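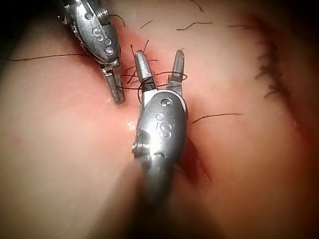
4. Setting up the Skirnach bench lamp

4.1 Before you start

Read this section before you plug the lamp in. Check that the carton holds the lamp head, the arm, the table clamp, the power supply and the hex key. If a part is missing, contact Goossens with the order number from the packing slip.

CAUTION: Use only the power supply that came with the lamp. Other supplies can damage the dimmer.

4.2 Fitting the clamp and arm

1. Choose a spot on the back edge of the bench, on the side opposite your writing hand.

2. Slide the clamp over the edge and turn the knob until the clamp no longer moves. Do not use pliers.

3. Lower the arm into the clamp socket and turn it until it clicks.

4. Run the cable along the arm and press it into the clips. Leave a small loop of slack at each joint.

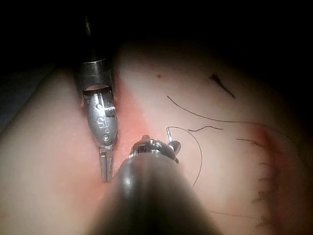 5. Push the lamp head onto the end of the arm and tighten the set screw with the hex key. The head should tilt smoothly and stay where you leave it. If it sinks, give the screw another quarter turn.

Note: Glass tops need the padded clamp, which is sold separately.

4.3 Setting the light level

1. Plug in the power supply and press the power button. The lamp always starts at its lowest setting.

2. Hold the plus button until the light on the work area is comfortable. For fine work such as stitching, model making or watch repair, start at 1,000 lux and adjust from there.

3. Tilt the head until you no longer see glare on shiny tools or wet surfaces. 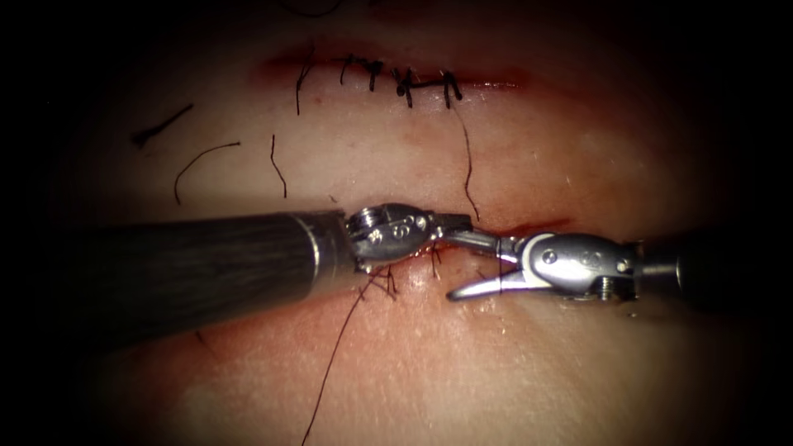

4. To save the level, hold the M button until the indicator blinks 2 times.

CAUTION: The lamp head gets warm. Let it cool for 20 minutes before you remove it from the arm.

4.4 Automatic shutoff

The timer is off when the lamp leaves the factory. Press T to turn it on. The lamp dims shortly before it shuts off, and any button press starts the timer again. 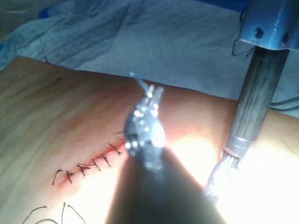 4.5 Cleaning

1. Unplug the lamp.

2. Wipe the cover with a soft, damp cloth. Do not use alcohol or window cleaner, as both can cloud the plastic.

3. Dry the cover before you plug the lamp back in.

For replacement covers, see section 7.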